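Notebook — Karam disclosure batch, redaction checks
Sep 23, 2020

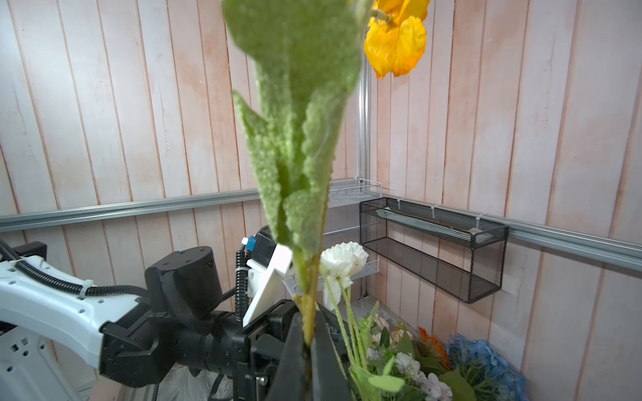
Artificial stem held at the stalk, close up. Leaves have a grainy, frosted surface.

Picking up from where the August notes stop. The city of Karam finally sent the rest of the payments file, the one with lobbying reimbursements and outside counsel. Over 3,000 pages, scanned, no index, half of it sideways. Goal for today was only to find out whether the redactions hold before anybody on the desk reads it properly or we put any of it on the shared drive.

Ran the whole thing through Lokex first thing. Old settings, same as the school board batch. Choked on the sideways pages as usual. Rotated, reran, went and got coffee. Second pass finished clean but the log says "complete with notes" and the notes are empty. Not thrilled. Saved the log anyway.

Flagged pages: 92. I went through all of them by hand, took most of the morning.

What the flags are, in the order I hit them —

Black boxes with live text underneath. Most of the pile. Somebody drew rectangles in a PDF editor and exported without flattening. Select, copy, paste, there's the account number. Mostly vendor bank details on the wire confirmations. A few home adresses on the reimbursement forms.

Marker on paper, scanned too light. Can read it with contrast pushed up. Lokex only catches these when the OCR gets a word out of the dark area so I assume it's missing some. Spot checked either side of each flagged one and found more of the same in the travel section. Added those to the sheet by hand, tagged "manual" so the counts don't get mixed up.

Boxes in the wrong place. One line too low, so the label is hidden and the value is sitting there. Whole run of these in the Fesolness invoices, looks like the template shifted partway through the year and whoever did the boxes kept pasting at the old position.

False alarms: 8. Table headers with dark shading, a letterhead, a fax cover sheet. Marked and moved on.

So it's bad. Stopped everything at that point and moved the originals to the locked folder. Nobody opens them outside the review machine until legal answers. I know we want the Fesolness stuff for the counsel story. Still.

Rule we agreed last time and I'm writing it down again so it's in one place: if the agency meant to hide it and failed, we log page, type of info, method of failure. We don't log the value. Not in the sheet, not in a comment, not in chat. I found one account number pasted in a comment cell from the earlier batch and deleted it, but the sheet keeps version history so that needs a fresh copy and the old one gone. TODO, me, tonight.

Telling the clerk's office. Drafted the note, haven't sent. Wants to be short. Current version says we received the release, some redactions don't obscure the text beneath, list of page numbers attached, we haven't published any of it and would like a corrected copy. No offer to destroy the originals, legal was firm on that last time. Also took out a sentence that sounded like we were doing them a favor.

Now the part I was supposed to be doing.

Threshold question. The city's own disclosure rule says payments to outside counsel at or above $3,000 have to be itemized with a purpose line. Under that they can be lumped in the monthly total. Wanted to see if the Fesolness invoices bunch up just under the line. Pulled amounts from the invoice summary sheets only (those aren't redacted at all, public totals) and dropped them in a histogram.

There's a bump. Don't get excited yet. Problems:

— retainer invoices are a flat monthly amount that happens to land a bit under. That alone makes a bump. Pulled those out and it shrinks but doesn't go away.
— some invoices are split across departments. Parks pays part, the mayor's office pays part, same invoice number with a letter on the end. Each part is under. Together, not. Is that dodging the rule or is it how they do cost sharing? Rule text says "payment" and doesn't define it. Ugh.
— OCR on amounts is shaky. It reads a comma as a period now and then and you get a very cheap lawyer. Fixed the obvious ones by hand. Need a second person on the rest, reading from the page image and not from my numbers.

Tried the same chart on Pornness county for comparison. Same rule, near enough word for word, different lawyers. Much flatter. But their file is tidy and already in a spreadsheet so I'm partly comparing two ways of keeping records. Wouldn't print it. Would keep it as a reason to go on looking.

Also tried grouping by invoice date and not payment date. Made a mess, the payment dates lag by weeks in the summer and then there's a big catch-up at fiscal year end. Went back to payment date. If someone redoes this, use payment date and say so in the method box.

Purpose lines. For the ones that are itemized, purpose is mostly "legal services" or "professional services per agreement". The rule wants a description "sufficient to identify the matter". These don't identify anything. Might be the better story tbh, and it needs no statistics. One says "see attached" and there's nothing attached. Asked for the attachment in the same draft note, then took it out, separate request is cleaner. Redaction note should be about redactions only.

Lokex stuff for whoever runs it next:

Rotate before you start. It'll say it handles rotation. It doesn't.
Turn off "merge adjacent". With it on, two bad boxes on one page show as one and you stop looking after the first.
Export the flag list before closing the window. I lost the first one.
Light marker needs a seperate pass with contrast up. Did it only for the travel section so far. Legal bills and the calendar pages not done.
Page numbers in the export start from zero, page numbers in the sheet start from one. The draft note to the clerk had the wrong ones until I noticed. Fixed. Check again before sending.

Test I want to run: make our own page with known bad redactions, one of each type, and see what gets through. Flattened box, unflattened box, light marker, shifted box, white text on white. Should have had this before the first batch ever came in. Half built, it's in the tests folder, the white on white one isn't finished. Also want one with the name left in the document properties, which I saw on a couple of the calendar files and Lokex said nothing.

Which reminds me — metadata. Didn't check it on the rest. Author field, revision comments, bookmarks. The bookmarks on the counsel section use matter names that are boxed out on the page. Same logging rule applies, no values. Add a column.

Open:

Fresh copy of the sheet, kill the old one (tonight)
Legal to read clerk note, then send
Contrast pass on legal bills and calendars
Metadata pass on everything
Second reader for Fesolness amounts, from page images
Ask Karam whether split invoices count as one payment, in writing, citing the rule
Find out if the missing attachment exists
Finish test page

Review machine is low on disk again, cleared the Lokex cache but it fills right back up. If the run dies halfway that's probably why. Chart is saved as draft with the retainers in and a second one with them out. Don't send either of them around yet.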